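Paserus 2 software release adds motion checking for hand-guided grippers

Flesto has released version 2 of Paserus, its software for turning demonstrations made with hand-held grippers into training data for robot arms. The update is aimed at groups that record household work such as folding, stacking and making beds, where the person holding the grippers can easily move in ways an arm can't copy.

The main change is a checker that runs while a recording is being made. Earlier versions looked at a demonstration only after it had been uploaded, and people often learned the next morning that much of a session had to be thrown out. The new checker compares each movement with the joint limits and top speed of the arm that will be trained, and plays a short tone when either is exceeded. The operator can stop and start over or carry on and sort it out later. 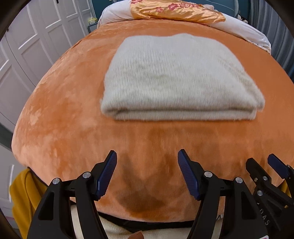
HIRKBRIDGE, September. Work on folded knitwear and plush bedding has taken up much of the testing for the release. Soft goods are hard on the software in two ways. A blanket with a deep pile gives the position tracker few fixed points to hold on to, and a folded piece of cloth changes shape as soon as a finger pad presses on it.

To deal with the first problem, Paserus now leans more on the motion sensors in the gripper when the camera view is mostly fabric, and goes back to the camera once it finds edges it can trust, such as a door panel or a piece of furniture. Flesto says the test set for the tracker held 2,156 recordings, all of them made in furnished rooms. Losses of tracking fell by 75 percent compared with the previous version.

The second problem is only partly solved. The software can mark the moment when the jaws close and the moment when they open, but it does not yet tell a firm grip on a whole stack from a pinch that has caught only the top layer. Operators have to label those by hand. A screen for doing so has been added to the review tool, with keyboard shortcuts for stepping between grips.

Two-handed recordings are also handled differently. Left and right grippers now share one clock, and the review tool shows both tracks on the same timeline. In the old version they were stored as separate files and had to be lined up afterward.

Ekström, which builds arms for laundries and care homes, has used a test build since the spring and plans to collect 4,000 demonstrations with the finished version.

Paserus 2 opens recordings made with the earlier version, though these have to be converted first and can't be converted back. The update is free for current license holders.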